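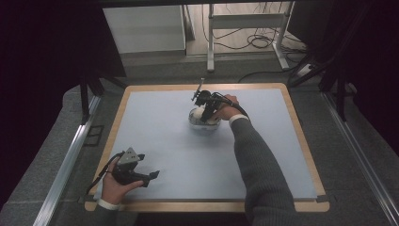
4. Recording and checking a two-hand session

Needs Brirkance recorder running and both handhelds paired. If not, back to section 3.

4.1 Start Brirkance, open Session > New. Pick the two-hand profile. Name it by task, not by operator.

4.2 Hold both grippers still, press Zero. Wait for both status dots to go green. One green and one amber = cable, nearly always. Reseat, Zero again.

4.3 Open and close each gripper fully, twice. Jaw trace should go all the way from 0 to 1. If it stops short, redo the jaw calibration, dont scale it in the config.

4.4 Press Record. Do the task at normal speed. Press Stop with both grippers clear of the object.

Note: left and right are set by port order at launch. Swapped ports = swapped hands in the log, and no warning. Fix with the --swap flag on export.

4.5 Run Check. Fails on any gap over 16 ms between pose and jaw streams. Up to 9 dropped samples per episode get filled in, anything more is rejected.

4.6 Export. Default chunk is 400 steps. Long bimanual tasks: set 2,000 and turn off auto-trim, it eats the pauses where one hand just holds.

CAUTION: Do not replay an export on the arms before running the workspace limit check. Handheld paths can go places the arms cant reach. First replay at low speed, hand on the stop.

CAUTION: Zero again after any relaunch. The old offset stays in memory and the poses look fine untill replay.

Planner settings are in section 5. Export format questions to Carola Fröhlich, jaw calibration to Jannik Wendt.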